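Clarard Finger Set 2929 for the Jirer Counter Arm

$89 the pair, bolts included
In stock, ships from our shop
Fits: Jirer counter arm with the Vanags gripper body, both versions

I sell a lot of bits for the Jirer and this is the one I get the most emails about, so I'm putting everything I know on the page and you can skip to whatever you need. The 2929 is the metal finger set, left and right, built up from blocky segments with one big bolt through the face of each. It replaces the molded fingers the Vanags body came with (you know the ones, they flex the minute you ask them to hold anything thin). If your arm hands out cards, menus or flat packets over a counter, get these. If all it ever does is pick up paper cups, keep your molded ones and save your money!

What's in the bag

Left finger, right finger, two face bolts, four base screws, a little tube of threadlocker and my setup sheet. The sheet is the same as what's below, just smaller.

Fitting them

Power the arm down and hit the stop as well. I know, I know, but the Vanags body holds its grip position for a moment after you cut power and it will happily close on a fingertip. Open the jaws all the way by hand with the release on the back. Take out the old base screws and pull the molded fingers straight off. There's usually a ring of gray gunk where they sat, so wipe it down with alcohol and let it dry before you put anything metal on it.

Left and right are NOT the same part even though they look it. The stamped L and R go on the inside. Seat each finger, start all four base screws by a couple of turns, then close the jaws gently on a scrap of stiff card and only then tighten up. Closing on the card is what lines the two faces up for you. I used to do it with a ruler and a lot of swearing until Tayla Tamihana, who looks after four of these arms at Dridirero, wrote in with the card method, and I've never gone back.

Face bolts last. One small drop of threadlocker, snug, stop. If you can see the segment starting to turn with the bolt you've gone too far.

Settings

The arm needs to be told it has new fingers. In the Jirer menu go to Tool, then Custom, and put in 12 for the grip force. That's where I start for card stock. Too low and the card swings when the arm moves off, too high and you'll get a bend along the middle. Go up or down by one and try it a few times before you touch it again. After that, run the zero routine with the jaws empty. Please do run it, half of the "my fingers are faulty" emails I get are a skipped zero.

Then check your hover height over the counter. Metal fingers don't forgive like the molded ones did, and if the old program brushed the countertop you'll hear it now. I teach the pick and the handover again from scratch, it takes me ten minutes and I sleep better.

Looking after them

Wipe the gripping faces once a week. Anything sticky on there (soda is the worst, and if you work next to a drinks cooler you will get soda on there) makes a card hang on to one finger when it should let go. Warm water and dish soap is fine. Don't use scouring powder, it rounds off the edges.

Check the face bolts every 2000 grips or once a month, whichever you get to first. You're feeling for play: power off, hold the black body still and try to wiggle each finger. A tiny bit of give from the jaw itself is normal. A click is a loose bolt. Take it out, clean off the old threadlocker, new drop, back in.

If cards start coming up tilted and the bolts are tight, one finger has crept on its base. Loosen the four screws and do the card trick again.

If the wrist camera loses the card after you've changed fingers, redo the camera's background capture with the metal set on. It still remembers the old ones.

Returns

Send them back within the month if they don't suit, as long as there's no threadlocker on the bolts. I can't resell those.

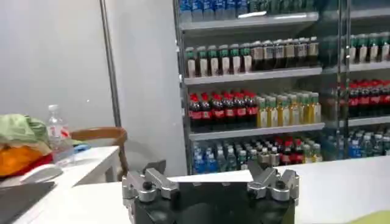 Spare face bolts are on their own page, and I'd grab a pair while you're at it, they roll under things. The longer fingers are due in February. They use the same base screws and the same zero routine, but you'll want to start the grip force lower, and I'll put the number up once I've had a set running on my own arm for a while. Email me if you want to be on the list.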